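Helthorpe Residents' Forum: Housing and Tenancy
Last updated: April
Reading time: 5 minutes

This site uses cookies to remember your preferences. By continuing to browse you accept their use.

Inventory checks at the end of a tenancy

L_Halasz_Moderator
Members are invited to comment on the proposed guidance for tenants leaving furnished flats in the Baltside blocks. The draft asks that the outgoing tenant and the letting agent sign the inventory together, on the day the keys are returned. Comments will be passed to the housing office.
Lajos Halász

Hallisberg36
I support the draft in general. My former agent carried out the check alone, four days after I had left, and then wrote to claim £835 for a worktop and a bedroom carpet. The matter was settled for a much smaller sum, but it took until the following spring. A joint signature would have prevented the dispute.

northstair
With respect to the previous member, a joint signature is not always practical. Many tenants must be out by noon and have a van waiting. If the agent is late, the tenant cannot be expected to stand in an unfurnished hallway until evening. The guidance should allow a relative or friend to sign instead.

Lengyel_Court_Sec
The residents' association at Lengyel Court does not agree with the suggestion above. A friend who has never lived in the flat cannot say whether a mark on the skirting board was there at the start. We would prefer a fixed appointment, with a penalty for the agent if it is missed.

northstair
A penalty is only useful if someone enforces it. Who would do so? The draft is silent on this point.

L_Halasz_Moderator
The point is noted. The housing office has told us that it handles some 2,000 tenancies and cannot attend individual checks. Enforcement would therefore remain with the deposit scheme.

Hallisberg36
May I also ask that small items of furniture be listed by room? My inventory said "cabinet" and nothing more, and there was one in the bedroom and another in the hall.

Lengyel_Court_Sec
Agreed. Our own form is arranged as follows, and members may copy it:

1. Meter readings and keys, with the number of each key.
2. Walls, floors and windows, room by room.
3. Small furniture standing on the floor, such as a cabinet, with its position in the room.
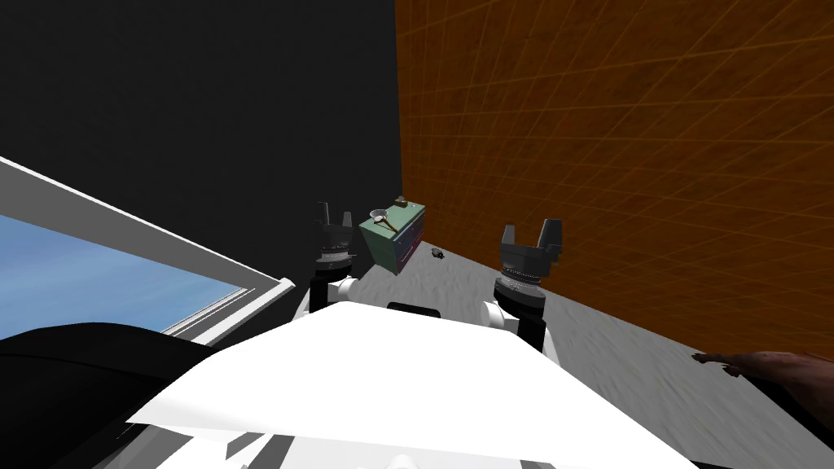 4. Kitchen appliances, with the date of the last service.
5. Signatures of both parties and the time of day.

northstair
I would accept item 5 if the words "or their representative" were added. Otherwise my objection stands.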